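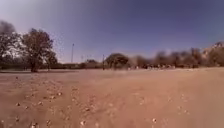

Pavimento desértico

El pavimento desértico es una superficie de piedras pequeñas que cubre suelos áridos más finos, ¡y su formación es fascinante! El viento se lleva el polvo, aunque en muchos lugares también lo deposita bajo las piedras y las va levantando poco a poco.

Nombres regionales

En el Sahara se llama reg o serir según la zona; en Australia, gibber. Algunas piedras adquieren un barniz oscuro de hierro y manganeso que tarda milenios en crecer.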